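Notes pour l'intervention — kit bimanuel Hunia, retour d'évaluation
Aurelio Esteban, 26 mai 2026

Commencer sans diapo. Dire tout de suite d'où je parle : je n'ai rien à vendre, Trodetti nous a prêté le kit en janvier, nous l'avons rendu, et personne chez eux n'a relu ces notes.

Ce que promet la brochure. Deux bras, deux pinces, une installation « en une matinée », et des tâches de rangement apprises par démonstration. Lire la phrase à voix haute, lentement : « s'adapte à tout environnement de travail ». Laisser un silence. Demander à la salle qui a déjà signé un bon de commande sur une phrase pareille.

L'installation. Une matinée, oui, si l'on ne compte ni le calage de la table ni la reprise des câbles. Chez nous, 12 heures avant le premier geste utile. Je ne trouve pas ça scandaleux pour du matériel de ce genre. Je trouve scandaleux que le devis de mise en service soit calculé sur la matinée.

Passer à la tâche. Nous avons pris volontairement quelque chose de bête : des pièces carrées, souples, à tenir debout dans un support à rainures. Ni vis, ni verre, ni liquide. Un objet mou pardonne beaucoup à une pince, il faut le rappeler, parce que la démo commerciale de Trodetti utilise elle aussi des objets mous.
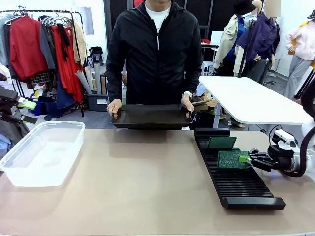 Regarder l'extrémité vert citron de la pince droite, appuyée contre le flanc du carré vert. Toute la question est là : combien de pression, et qui la règle ? Sur le kit Hunia, c'est un curseur sans unité. De 0 à « fort ». J'ai demandé la correspondance en newtons, j'attends encore.

Selon Bustamante, je suis trop dur sur ce point : pour des pièces souples, un réglage à l'œil suffit largement, et un opérateur prend le coup de main en quelques essais, sans avoir besoin d'une table de conversion.

Répondre calmement. D'accord pour un opérateur, sur un poste. Le jour où il y en a trois et que l'un d'eux part en congé, je veux une valeur écrite quelque part. (Ne pas s'énerver, j'ai dépassé mon temps la dernière fois à cause de ça.)

Les chiffres. 242 essais enregistrés sur la période. Préciser que le journal du logiciel note « réussi » dès que la pince s'ouvre, que la pièce soit bien placée ou pas. Nous avons donc tout revu à la main. Ne pas donner de taux global : les réglages ont changé deux fois en cours de route et la moyenne ne voudrait rien dire. Si quelqu'un insiste, proposer le tableau brut par mail.

L'abonnement. Quelque 1 333 euros par mois pour la suite Gradness, sans laquelle on ne peut pas enregistrer de nouvelle démonstration. L'information est en page deux des conditions, absente de la brochure. Redire le montant, les gens prennent des notes.

Ce qui m'a plu quand même : les bras sont silencieux, la documentation en français est correcte, et l'assistance répond vite tant qu'on ne parle pas de newtons.

Ma position si on me la demande : louer, oui, trois mois, avec une tâche à vous et vos propres critères écrits avant la livraison. Acheter, pas à ce stade.

Questions. Garder le devis annoté sous la main, on me le réclame à chaque fois.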